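A table setting class that began with one borrowed room in Uketley has outgrown its first home and will move to the old Plodow dairy building in December.

The class, run by Zawadi Ondieki and Jabari Muli, teaches people how to lay a table for guests using what they already own. It has taken in 628 people over three years, most of them from Uketley and the villages to the south.

"We started with the napkins and the forks because those were the questions people asked," Ondieki said. "Now half the evening goes to cloths and plates."

The current room has one long table and a kitchen that closes at 8 p.m. The new space has two rooms on the ground floor, a sink in each, and a store for dishes and linens. Rent will be $800 a month, up from $507.

Place settings for one will stay at the center of the course. Students work with a patterned cloth, a plate with a decorated rim, a yellow mug and flatware, and try the pieces in different spots before settling on a layout.

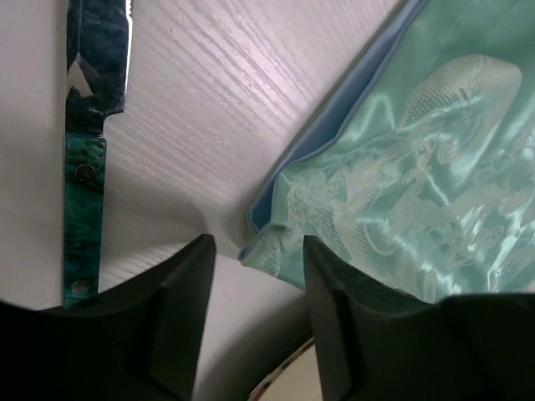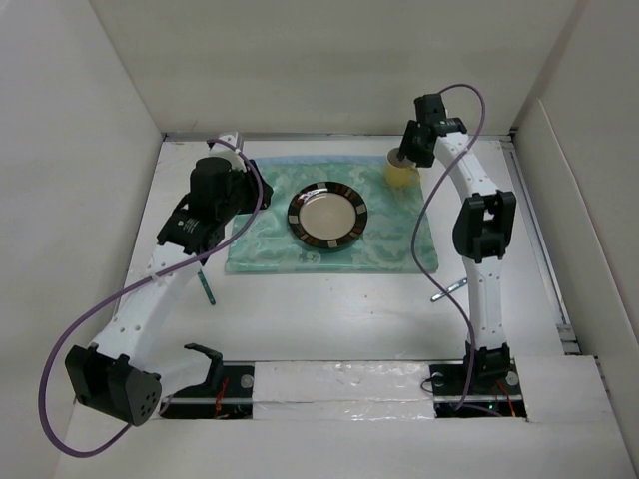
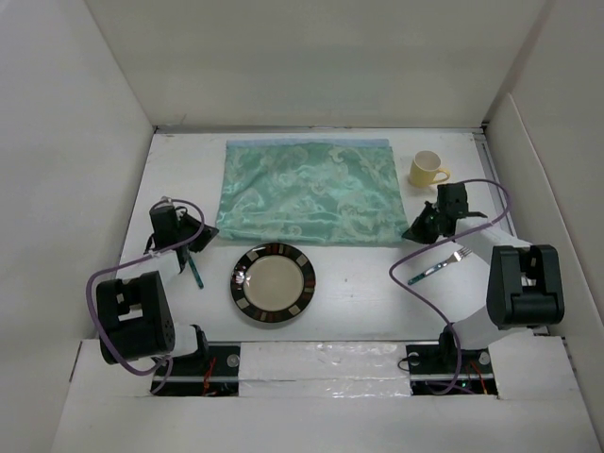
A green-handled knife with a serrated edge, top; the plate on the patterned cloth with the mug near its corner, center; and the plate in front of the cloth with the mug to the right, bottom.

Muli said the question of where the plate belongs comes up at nearly every session. Some students want it on the cloth, while others like to leave the pattern in full view and put the plate on the bare table. The course accepts both.

"If you can reach your mug without dragging a sleeve over your dinner, I'm happy," he said.

Halima Athumani of Uketley took the beginner class in the spring and has signed up again for the holiday session. She said she had kept her grandmother's plates in a cupboard for years and now uses them on Sundays.

The move also means a longer program. Beginner classes will run for four weeks instead of three, with the extra evening given to table linens, including how to wash and press satin. A separate class on setting a table for eight or more will be taught by Eusebio Moya, who cooked at the Avetik guesthouse until it closed.

The dairy building has been empty apart from a ground-floor office. Its owner, Finbarr Conneely, has repainted both rooms and is replacing the front step, which had cracked. He said the work would be done before the first class.

Ondieki and Muli are also looking for secondhand plates, mugs and flatware. They have 200 pieces in storage and will take odd ones as well as sets. Donations can be left at the Uketley room during class hours until the move.

Sign-up for the holiday session is open now at the Uketley room. Students already enrolled keep their places and don't need to register again.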